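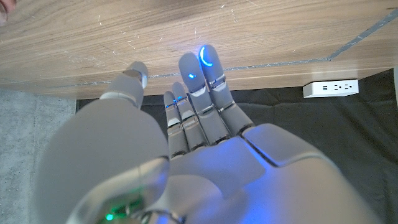 Londoño asked that the February minutes be corrected: the late-night shuttle pilot on the Postton corridor covers 11 stops, and the draft had listed the depot as a stop. Corrected and approved.

Transit > Working Groups > Late Service > Minutes

Item 1. Ridership
Casado presented counts for the pilot. Boardings after 10 p.m. came to 3,215, of which 942 were at the Garkus Street transfer point. Counts are from door sensors and have not been checked against fare records. Transfers between routes are counted twice.

Item 2. Crash data
The group reviewed the method for comparing nighttime crashes on the corridor before and during the pilot. The county file lags by one quarter. No result will be reported until the file is complete. 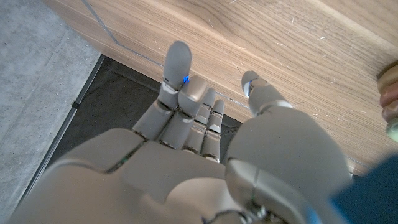 Walik objected to using the whole county as the comparison area, as most of its roads have no bus service at any hour, and proposed two corridors with similar traffic and bar closing times. Agreed. Casado to revise the method note.

Item 3. Schedule
Last departure stays at 2 a.m. A request to move it to 2:30 was deferred pending driver hours.

Actions
Casado: method note; fare record check.
Londoño: driver hours for the later departure.

Adjourned 4:40 p.m.

Contact the working group | Copyright Postton Transit | Back to top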